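Choosing a Kit: Notes for Unit 4, Small Robots for Small Workplaces
Handout prepared by Padmavathi Annamalai

Welcome back, everyone, and thank you for the lively discussion last time (I went home with two pages of your questions and have tried to fold most of them in). In this unit we leave theory alone for a while and look at a product you could order yourself: the Donano two-arm tabletop kit, sold with or without the Gustier software licence.

What you get for your money
The kit comes as a pair of small arms, a mounting beam, two grippers, the cabling and a printed manual of 113 pages. I would encourage you to read the manual before you open the second carton, even if you are the sort of person who never does. The chapter on clamping the bases is very good, and the chapter on calibration is – how shall I put this – written by someone who already knew how to do it.

The software
Gustier records a motion while you guide the arms by hand, then plays it back. The basic licence stores 10 motions, plenty for this course. Ravindran Kurup, who will be taking the Irnstead tutorial group, prefers the free tools and has promised to show you both, so please go along with an open mind.

Points to weigh up in a review
When you assess any kit of this kind, start with reach. Can both arms get to the middle of the table, and can they do it without bumping elbows? Then look at the cables. A cable needs enough slack for the joint to turn through its whole range, but a generous loop can also catch on things, and you will want to see how it is fastened along each link.

1. Set out the work area. Put your objects where you mean to keep them, and check that each gripper starts out empty. In our layout the two boards lie side by side with the little drawer cabinet behind them, drawers shut, and the purple cables are held to the arms with small white fasteners.

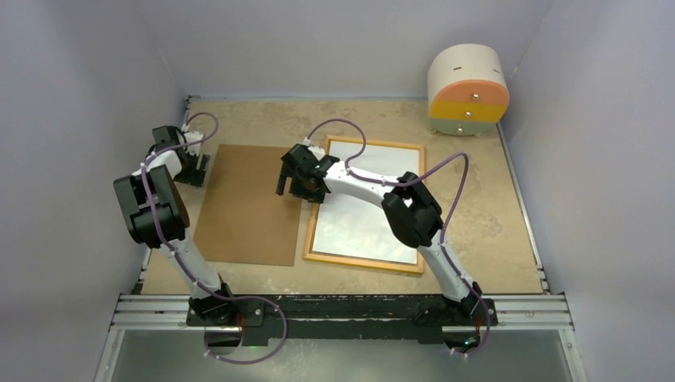

2. Run a slow pass. Set the speed to its lowest notch and let the arms go through the motion with nothing to pick up. Keep a hand near the stop button, please, and your sleeves rolled up.

3. Write it up. One page is fine, and I'd much sooner read an untidy page of things you noticed than a polished summary of the brochure. Compare the Donano with the Suvarna kit on price, reach and support, and say which you would recommend to a small workshop with no engineer on staff.

Reviews are worth 10 marks and are due in June. The tutors will have the Suvarna price list if you can't find your copy.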